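Harnora reuse and packing project
Progress report to Gwilliam, second period
Prepared by Hefin Gough, Litby site, 6/8/26

Quick version first as I know the panel reads these on the train. We are on track with the packing side, behind on the storage side, and under budget by a bit. Details follow, Eluned Ellis will send the spreadsheet seperately.

Packing table

Set up at Litby and in use. Same small walled tabletop for everything now, no more bags packed on the floor or on chairs.

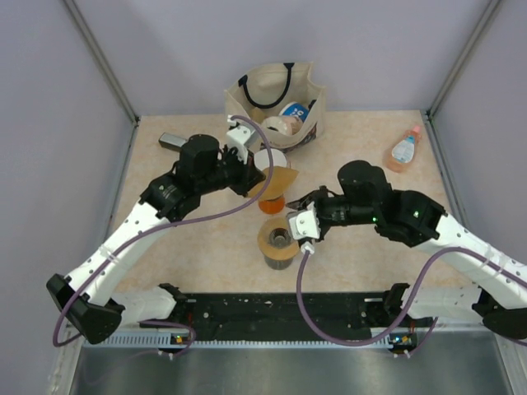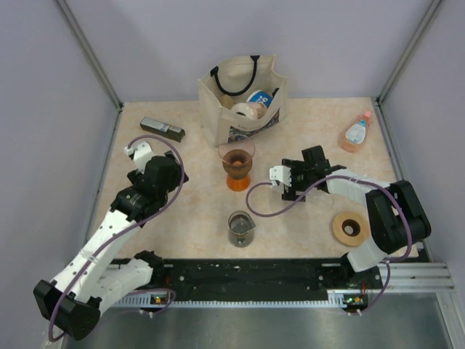

Packing table, Litby. First picture: canvas tote at the back, pour-over dripper and dark glass jar in the middle, pump bottle at the right. Second picture: open canvas tote at the back, glass vessel and gray pitcher toward the front, bottle on its side at the right.

The walls help more than we thought. Things stand up against the back, and a bottle can't roll off the far side. Pale surface was Eluned's choice. Small glass is easier to spot on it, and so are chips.

Totes: going with canvas, open top, two handles. Paper split on us twice in the trial, both times with glass inside. Canvas folds over at the front when it's half full so we are now putting something firm in early to hold it up. Still a problem with tall items. A stacked glass piece or a pitcher takes up most of a tote on its own and people want to wedge small things round it, which I've asked them not to do.

Current packing order, agreed with Stistley:
Containers and anything with a tight lid go in first.
Soft or rounded packages next.
Boxes down the side, long edge upright.
Glass last, wrapped, or in its own tote.
Bottles of liquid upright only. Cap checked before it goes near the bag.

The bottle rule is new. We had a leak in a delivery to Stistley, nothing serious, one tote and a box of envelopes. Cap wasn't tight. Replaced the tote, wrote up the rule, moved on.

Numbers

Target for the year is 3,000 household totes. Packed and out so far: almost 3,000 items, which is items and not totes, please don't mix these up like I did in the last report. Tote count is in Eluned's sheet. Average per tote is lower than planned, mostly down to the glass.

Pickup points now 12, all signed. Three of those are new this period.

Storage

Not where it should be. Shelving for the back wall at Litby was ordered, came in the wrong depth, went back. New delivery promised, no firm slot yet. Until then filled totes are stacked one high on the floor, so we run out of room quickly and have to ship part loads to Stistley. Costs us extra van trips. Would like to move the unspent print money over to cover this, see request below.

Breakages

Lower than last period. Most were glass on glass. We've stopped putting two glass pieces in one tote unless both are boxed, and that has made the biggest difference by far. Plastic pitchers no issue. A couple of long boxes came back crushed at the corner, contents fine.

Sorting labels

Harnora labels are printed and in use. The adhesive doesn't like canvas. They hold on boxes and peel off totes by the time they reach the van. Trying tie-on tags, early days, they look scruffy but they stay put. Will report on cost next time.

Requests to Gwilliam

1. OK to move the unspent print budget to van costs.
2. OK to keep canvas totes as the standard, at the price already quoted.
3. A later date for the storage milestone. October would be realistic if the shelving arrives in the right size.

Next period: finish storage, settle the tag question, write the packing order up properly so Stistley can run thier own table from it. Eluned will go over there and do the first day with them.

Questions on the numbers to Eluned, anything else to me.

H. Gough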